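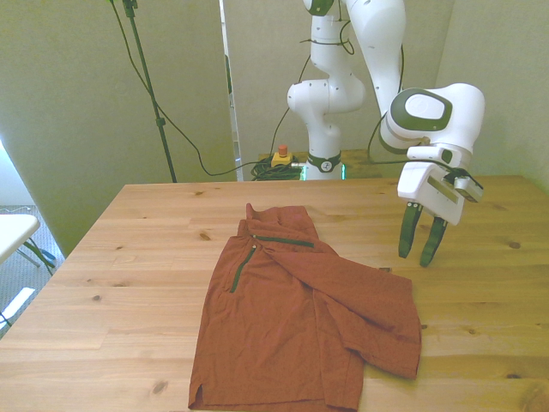 A short-sleeved polo-style shirt with dark green trim, partly folded on a wooden table.

Vorkusport sets out folding and packing standard for club polo shirts

Gondbridge, July – Teamwear supplier Vorkusport has published a folding and packing standard for the short-sleeved shirts it supplies to sports clubs, schools and leisure centres. The standard applies to all orders packed at the company's Gondbridge site and replaces separate instructions previously used for retail and club deliveries.

The document covers 11 garment types. Polo shirts with contrast trim are treated as a separate class. Trim and main fabric differ in stiffness, and a fold placed along the edge of a trim strip can leave a crease that remains after the first wash.

Under the standard, a shirt is laid on a flat table with the hem towards the packer. The body is smoothed from the centre outwards before any fold is made. Each side is then turned in with its sleeve laid flat, and the hem is brought up in two stages. The collar is set last and must lie level with the top of the finished fold. Side slits at the hem are to be closed edge to edge before the first turn.

The finished width for adult sizes is 24 cm, with a tolerance of 2 cm. Junior sizes are folded to the same width so that mixed orders can be stacked in one carton. Shirts are packed seven to a bundle, with alternate shirts reversed to keep the collars from building up on one side.

"Most of the returns we looked at had nothing wrong with the stitching or the size," said Bogdan Pietrzak, packing manager at Vorkusport. "The collar had been pressed flat under the shirt above it, and the customer took it for a fault."

The method was tested on the Baran polo range over four months, using orders drawn from normal stock. The trial included over 24 club deliveries. Shirts were checked at packing and again on receipt for collar shape, creasing across the placket and position of the side seams.

Ashraful Seneviratne, who leads garment development at the company, said the results had led to one change in the product itself. "We have moved to a slightly firmer collar band on Baran. The fold works with the earlier band, but the newer one needs less handling."

The standard also covers the Osotberg training range, for which a flat fold without collar setting is used. Shirts supplied on hangers are excluded.

Clubs that repack shirts for individual players may request a printed copy of the folding sheet with their next order. The sheet is supplied free of charge.

Ends

Notes to editors

Vorkusport supplies teamwear and training clothing from its site in Gondbridge. Stated fold widths refer to the finished shirt before bagging. Junior sizes are those up to age 11.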